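Comer à mesa de trabalho

Na Rosser, uma empresa de contabilidade com 32 funcionários, o refeitório fecha às duas da tarde. Quem sai tarde de uma reunião come ao teclado, e durante anos ninguém achou isso estranho. Em maio, a direção pediu um levantamento dos hábitos de almoço e ficou a saber que a pausa média não passava de 33 minutos, contando a fila do micro-ondas.

O caso é comum. O almoço sentado, com prato e talheres, foi durante muito tempo a refeição principal em boa parte do país. Nas cidades encolheu primeiro, por causa das deslocações, e depois mudou de conteúdo: sopa em copo, salada em caixa, fruta comida de pé. Muitos escritórios novos já são desenhados sem cozinha, apenas com uma bancada e um lava-loiça.

A Endach, que gere cantinas em edifícios partilhados, serve 624 refeições por dia em nove locais. A empresa reduziu os menus completos e passou a vender o prato, a sopa e a fruta em separado. À segunda-feira a sopa esgota cedo. À sexta sobra quase tudo, porque muita gente trabalha a partir de casa.
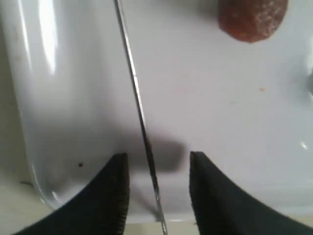
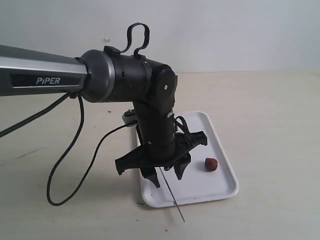

O preço pesa nestas escolhas, mas o tempo pesa mais. Os trabalhadores da Rosser podiam pedir até 9 euros de reembolso por almoço e poucos o faziam. Preferiam trazer comida de casa, aquecê-la depressa e sair meia hora mais cedo. Quem tem filhos na escola fazia-o quase sempre.

Na Arkon, que fabrica mobiliário de escritório, a solução foi outra. A fábrica para por completo ao meio-dia e meia, incluindo os serviços administrativos, e os telefones passam para uma gravação. Houve queixas de clientes nos primeiros meses. A pausa manteve-se, e as reuniões que antes começavam à uma foram empurradas para as três.

A clínica Clellinik tentou copiar o modelo e desistiu. Com consultas marcadas ao longo do dia, não era possível fechar a receção, e o almoço voltou a fazer-se por turnos. Ficou uma sala com mesas grandes, longe dos computadores, onde é proibido atender chamadas de trabalho.

A Rosser ainda não decidiu o que fazer. Para já, o refeitório passou a fechar às três e há um segundo micro-ondas junto à janela.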